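The Second Pair of Fingers

Rania Akl had been promised that the new fingers would change everything, and she had been promised it in writing. 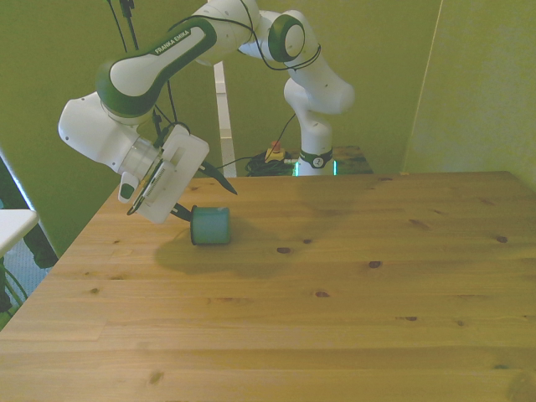 The brochure from Daltlow was still folded in her coat. It said the Pluvar fingers would pick up anything a human hand could. She had read that sentence on the train to Studville and again in the car park, and liked it less the second time.

"Anything," she said. "Has he met a wet teabag?"

Philomena Korletey did not look up from the keyboard. "He's met investors. Do you want the old fingers first or the new ones?"

"Old. I want to be bored before I'm impressed."

So they ran the old ones. Down, close, lift, across, let go. The blue roll went up and came down. Philomena had set the thing to do 200 picks without stopping, and Rania sat through all of them on a plastic chair with her coat on, making a mark in her notebook each time it missed. At the end she had 9 marks. Seven of them were in the last part of the run, which she underlined.

"It gets tired," Philomena said.

"It gets warm, or the pads get dusty. Don't say tired. Quansah will put it in a press release."

They changed the fingers over. It took four screws and a long argument about whether the force setting should stay as it was. Philomena wanted to turn it down, as the Daltlow sheet advised. Rania wanted the same number for both.

"They won't be at their best."

"Neither were the old ones. Who looked after them?"

Philomena thought about that and left the number alone.

The first pick with the new fingers was lovely. Even Rania leaned forward. The second was the same, and so was the twentieth, and by then she had begun to feel a bit foolish about the teabag. She got up and turned the roll a little so that it lay at an angle to the jaw.

The fingers closed, and the roll shot out sideways, hit the wall and went under the bench.

"You moved it," said Philomena.

"Things get moved. In Quansah's warehouse they have 2,000 people's shopping coming down a chute. Is somebody going to stand there and straighten it?"

"The brochure had them in a tray."

"I'm sure it did."

Philomena got down on her knees with a ruler to fish the roll out. She stayed there a while, longer than the job needed, and when she stood up there was dust on her sleeves.

"We ran it all last October, you know," she said. "The demo. I turned the roll for them every time, by hand, between takes. It looked marvellous."

Rania stopped writing. "How many takes?"

"I don't know. 300? They used one."

The arm was waiting for the next command, its fans going. Rania looked at the page, where she had ruled two neat columns that morning, and saw she would need a third for the angle. That meant doing the old fingers again.

"They might be worse," Philomena said.

"They might."

"Daltlow want the report by tonight."

"Then they'll get a short one." Rania wrote April 26, 2025 at the top of a clean sheet, and under it: tests not finished. She took her coat off at last and hung it over the chair, brochure and all. "Pass me the screwdriver. And this time put the roll down any old how, with your eyes shut if you like."

Philomena shut her eyes and dropped it on the table.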